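Orstead 58 Portable Screening Kit

Screens & Projection > Kits for Film Clubs and Small Venues

If you've ever run a movie night in a library basement or the back of a coffee shop, you know the feeling when the lights go down and the first shot fills the wall. The Orstead 58 is the kit we wish we'd had when we started out. It packs a projector, a folding screen, two speakers and all the cables into one rolling case, and one person can get it through a normal door (two if there are stairs, please!).

We put the first version together in October for Mirsad Gashi, who runs a monthly horror and foreign film series and was tired of borrowing gear from three different people. He wanted something that could handle subtitles. That sounds like a small thing, but pale text over a bright snowy shot is where a lot of cheaper projectors fall apart, and we spent more evenings on it than on anything else in the box. The letters stay crisp right down to the bottom edge of the screen, even from the last row.

The sound is a treat too. Quiet, talky dramas come through clearly without anyone reaching for the volume, and there's enough low end for a decent monster. Both speakers come with stands and long cables, so you can set them up beside the screen where they belong.
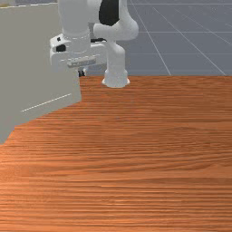 Robot arm over a wooden tabletop, computer render.

Setup takes 7 minutes once you've done it a couple of times. Unfold the frame, snap the screen on from the top corners first, then work your way down. The snaps are stiff on a new screen and loosen up after a few shows. The projector remembers its last picture settings, so if you use the same room every month you'll mostly be nudging the focus.

What's in the case

Orstead 58 projector with lens cap and remote
Folding screen, matte white, with frame and legs
2 speakers with stands
Power strip, video cable and speaker cables
Black cloth skirt for the bottom of the screen
Printed setup card

Choosing a screen surface

Matte white is the standard and it's what we'd pick for nearly every room. The Bimum gray surface is a nice upgrade if you can't get your space fully dark, say with an exit sign right next to the screen. Blacks look deeper and old noir films look gorgeous on it! You do lose a bit of brightness toward the sides, so keep your chairs closer to the middle.

Price and rental

Purchase: $800, matte white screen included
Weekend rental: $58, pick up Friday and return Monday
Warranty: 3 years on the projector

Rentals go out from our Valderrama Street counter. Film clubs that rent for a whole season can leave the case with us between shows.

From a customer

"We opened our spring series with a double feature and the room was packed. Two people asked me if we'd moved to a real theater. I'd love a longer power cord, but that's my only complaint." Kidus Wubshet, Ketau Film Society, Jan 24, 2021

Kidus, the longer cord is now in every case.

Screening rights for the films themselves aren't part of the kit, so check with the distributor before you sell tickets.

Related items: Bimum gray screen surface, spare snap set, padded speaker bags, replacement remote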